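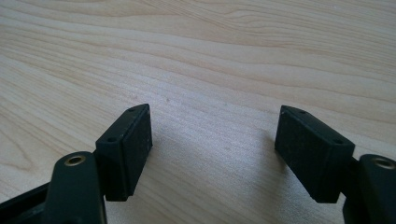

Burnside Athletics Signs Hurdler Oleksandra Stelmakh Through the Next Two Outdoor Seasons

PRURKMONT, 19 December 2018 – Burnside Athletics is delighted to announce that 400-meter hurdler Oleksandra Stelmakh will run in club colors for the next two outdoor seasons, starting with the home meet at Kushnir Field in May. She will also lead a new hurdles group for runners of high school age, the first the club has offered in six years.

Stelmakh has been training at Kushnir Field as a guest since the fall, and many members already know her as the runner who takes lane six and stays out there after the floodlights go to half power. We could not be happier that she has decided to make it official. She joins a long hurdles squad that has been growing season by season, and she comes in as the fastest woman ever to run the event for Burnside.

"I came here to borrow a track and I ended up with training partners," Stelmakh said. "The first night, two of the girls asked if they could run the back straight with me, and then they asked what I was counting under my breath. I was counting steps! We talked about steps for an hour and I got very cold. After that I kept coming back."

A hurdler who started late

Stelmakh did not grow up in the event. She was a swimmer until the age of 13, then a middle-distance runner who liked the 800 meters and did not much like the training for it. Her first race over hurdles was as a fill-in on a relay weekend when her team was short of points and the coach needed someone, anyone, to finish. She hit four of the ten barriers, finished last, and asked on the way home when she could do it again.

She still runs like someone who came to hurdles from longer distances. Her first 200 meters are steady and her last 100 are where she does her damage, and anyone who saw her at the Dredura Cup this summer will remember her coming off the final bend in fifth and crossing the line in second. She takes 15 steps between barriers for the first half of the race and switches to 16 after that, which means she has to be able to lead with either leg. She spent most of last winter teaching herself to do it with the right, and there were some spectacular falls along the way.

"My left leg is clever and my right leg is stubborn," she said. "By spring they will be friends. That is the plan for this winter, to be honest, the whole plan. If I can hold 15 through the seventh hurdle, then the race is a different race."

Head coach Burt Halvorsen, who runs the club's sprint and hurdle program, has been working with her twice a week and will take over her full schedule in the new year.

"She asks more questions than any athlete I've coached, and she writes down the answers, and then she comes back and tells me which ones were wrong," Halvorsen said. "I love it. She's patient in the first half of a race when everybody around her is in a hurry, and that's very hard to teach. What we're working on is getting her out of the blocks and to the first hurdle with a bit more speed and the same calm. There's a lot more to come from her."

The new hurdles group

The part of this news we are most excited to share with families is the new group. It will meet at Kushnir Field twice a week from the second half of winter, with places for up to 30 runners in their high school years. No hurdling experience is needed. Runners who have only ever done cross-country are welcome, and so are soccer and basketball players who are curious and don't mind a bruised shin.

Stelmakh will lead the technical work, with Halvorsen and two of the club's assistant coaches on hand at every session. The first weeks will be spent on low practice barriers on the infield grass, with plenty of walking drills, skipping drills and rhythm runs before anyone goes near a full-height hurdle. Full laps over barriers won't come until the weather warms up. Runners who want to race will be able to enter the 300-meter hurdles at the May meet, and those who would like to wait can help with lanes and blocks and see a meet from the inside.

"I want them to learn to like the mistakes," Stelmakh said. "You clip one, you are off your steps, so now what? You have maybe two seconds to fix it. I think that is the fun of it. When I was new, people told me to be brave, and that did not help me at all. What helped was somebody putting the barrier lower and letting me go over it a hundred times."

Sessions are included in regular youth membership, and the club will lend spikes in most sizes to anyone who would like to try before buying a pair. Runners should bring flat training shoes, a warm layer, gloves if it's cold, and water. Parents are welcome in the stand. The coffee window will be open on training nights, and yes, the cinnamon buns are coming back.

Winter training and the season ahead

Stelmakh will race lightly indoors. There is no 400-meter hurdles on the indoor program, so she plans to run the flat 400 at two or three regional meets and perhaps an 800 for old times' sake (Halvorsen says one 800, Stelmakh says two, and talks continue). She will spend part of the early spring at a warm-weather camp with other members of the long sprint squad, then return for the final block of work on the home track.

Her outdoor season opens at Kushnir Field in May. The home meet has a full program of track and field events, and the women's 400-meter hurdles will be run late in the afternoon under the new timetable, after the relays and before the men's 1500 meters. Several strong runners from neighboring clubs have already asked about entries, and we expect a fast race. The stand seats 1619, and last year's meet came very close to filling it, so supporters who like the seats by the final bend should plan to arrive early.

After that she will run the league rounds for Burnside and go back to the Dredura Cup, where she has unfinished business with the one runner who stayed ahead of her this year.

"I think about that race in the shower, at the bus stop, everywhere," she said. "I ran a good one and she ran a better one. I was pleased for maybe a day. Now I would like to be on the other side of it."

Stelmakh will also be available for the 4x400-meter relay, and that has caused real joy among the women who ran it last season. The team missed the league podium by less than half a second in the final round. Anchor runner Dana Whitlow has already offered to give up her leg.

"She can have anchor, I'll take second, I'll carry the bags," Whitlow said. "I've trained next to her since the fall and she has pulled me to the best sessions of my life. I'm usually twenty meters behind her, but I'm twenty meters behind her going faster than I've ever gone."

Meet the squad

Members and families are invited to come and meet Stelmakh and the rest of the hurdles squad at the first open training evening of the new year. There will be a short demonstration over full-height barriers, a chance for younger runners to try the low ones, and time for questions. The date will be posted on the clubhouse board and in the January newsletter. Members who'd like a place in the new group can put their names down at the clubhouse desk on any training night, and nonmembers can sign up there for two free sessions before deciding whether to join.

About Burnside Athletics

Burnside Athletics is a track and field club based in Prurkmont. It offers coaching in sprints, hurdles, middle and long distance, jumps and throws for runners and field athletes from age eight to masters level. The club trains and holds its home meets at Kushnir Field.

Media contact

Interview requests for Oleksandra Stelmakh and Burt Halvorsen can be made through the Burnside Athletics press desk at the Kushnir Field clubhouse, Prurkmont. Reporters and photographers who would like to attend a training session should let the desk know a day ahead so that a coach can meet them at the gate.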